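Equipment Planning for the Garment Handling Project
Elora Team, Final Report, Section 3: Budget and Purchasing

3.1 What we had to decide

Our team was given one semester and a fixed budget to set up a station for recording garment handling tasks with hand-held grippers. The first half of the project went into choosing equipment. This section covers what we planned to buy, what we bought, and what we would change if another team picks up the work.

The department already had a workbench, a desktop computer and enough storage for the first round of recordings. It did not have grippers, spare fingers, chargers, or any garments we were allowed to wear out. Those made up most of the list.

3.2 Grippers

We compared two options. Denano sells a finished hand-held gripper with a one-year warranty. Maldonado sells a kit with printed parts, hardware and a wiring guide. The Denano unit cost more than twice as much as the kit, and with our budget we could have bought only one pair with nothing left for repairs.

We chose the kit and ordered enough parts for 4 grippers, which gave us two working pairs. One pair was for daily use and the other was for practice and for parts. Assembly took longer than the guide said it would, mainly the finger alignment. If the fingers are not parallel when they close, thin cloth slides out of the grip. We redid this step on three of the grippers.

Shipping was a cost we underestimated. The kit came in two packages and each was charged separately. We should have asked for a full quote before submitting the request form.

3.3 Garments and test materials

Our first plan listed only plain cotton T-shirts and towels. They are cheap, easy to replace and easy to fold. After the first week we added knitwear, which stretches and has thick edges, and those edges affect how wide the fingers need to open. New knitwear was too expensive, so we bought used pieces from the Sotstead thrift store. The whole lot came to 69 dollars, less than we had set aside for T-shirts alone.

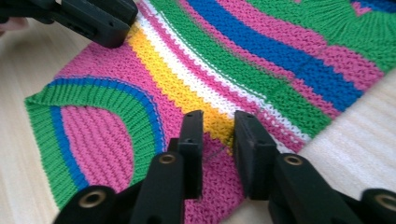 Figure 2. Two-gripper work on a striped knit garment, with the ribbed green and blue neckline at left.

Knits also changed our plan for fingers. The narrow jaws work well on a single layer, but a loose strand of yarn can catch on a rough printed edge. We sanded the edges by hand and put a set of smoother fingers on the wish list. A ribbed band is thicker than the fabric next to it, so a grip that is right for one may be too tight for the other. Any team that plans to use sweaters should budget for at least two finger types.

3.4 Spares and consumables

We set aside 60 dollars for screws, grip tape, filament and replacement springs. The money was gone before the end of October. Grip tape was the biggest item. It wears faster on knits than on woven cloth, and we had based our estimate on woven cloth.

We replaced 7 fingers over the semester. Most had cracked at the base where the screw goes in. Printing them solid fixed the problem but used more filament.

3.5 Recommendations

Buy the garments first, even if it is only a small bag of them, and pick the fingers afterward. Order grip tape in full rolls. Get shipping quotes in writing. Keep one complete gripper out of daily use so that work can continue when another one breaks.

We did not price a second workbench, but two people recording at the same time need more table space than we had. That should go in next year's request, along with the smoother fingers and a second charger.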